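Bathroom sink tips, the quick version

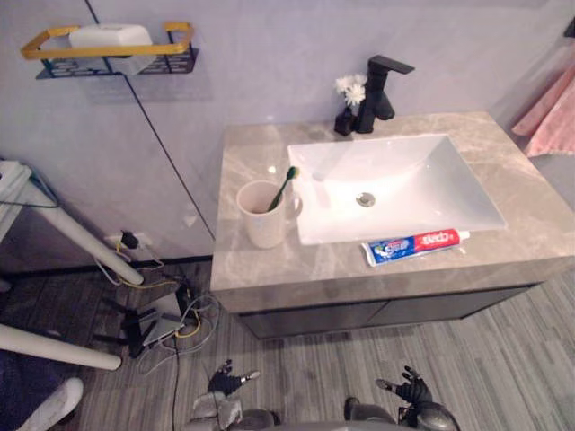
White rectangular basin, round chrome drain, black faucet.

Written between jobs so excuse the spelling. Most of this came off the back of my notebook.

Slow drain. Pull the stopper first. Hair, nearly always. Bent wire or one of those barbed plastic strips, go down, twist, come up slow. Then a kettle of hot tap water, not boiling if you have plastic pipe. Still slow? Bucket under the trap, undo the two slip nuts by hand, empty it, rinse it in a DIFFERENT sink. (Yes I have done it in the same one.)

Drain smells but runs fine — look at the overflow hole. Gunk sits in there for years. Squirt bottle, warm water, a little dish soap, old bottle brush if it fits. Do it again the next day.

Black faucets. Soft cloth, drop of dish soap, rinse, dry. No scouring powder, no vinegar left sitting, no green pad. White crust at the base: damp cloth laid on it for 5 minutes, then a wooden toothpick along the edge. Hastier sells a spray for dark finishes, it's fine, dish soap is cheaper.

Stone tops, or anything you think might be stone. No vinegar, no lemon, no bathroom cleaner unless the lable says stone. Toothpaste eats a dull spot into marble if you leave it. Put the soap on a dish with feet. Hair dye — towel down first, all of it, every time.

Old caulk. Plastic scraper, patience. Wipe with rubbing alcohol, let it dry, tape both sides, thin bead, wet finger, tape off right away while its still soft. Leave it 22 hours or whatever the tube says, whichever is longer. I use the clear one from Starero. Cut the tip smaller than you think.

Dripping single lever. Water off under the sink, both valves. Plug the drain before you take out the little set screw!! Cartridge out, take it to the store with you, match it there. Jonas Reisinger at the Reden Street counter will find it from the old part faster than you can find the model number.

Weak flow. Unscrew the aerator, rag around it so the pliers dont bite the finish. Grit out, soak the screen if it's metal, back on hand tight.

Under the sink: a sheet of paper towel beneath the trap overnight after any repair. Wet spot in the morning, snug the nut another quarter turn and put down a fresh sheet.

Next up, toilets that run at 2 a.m. Probably April.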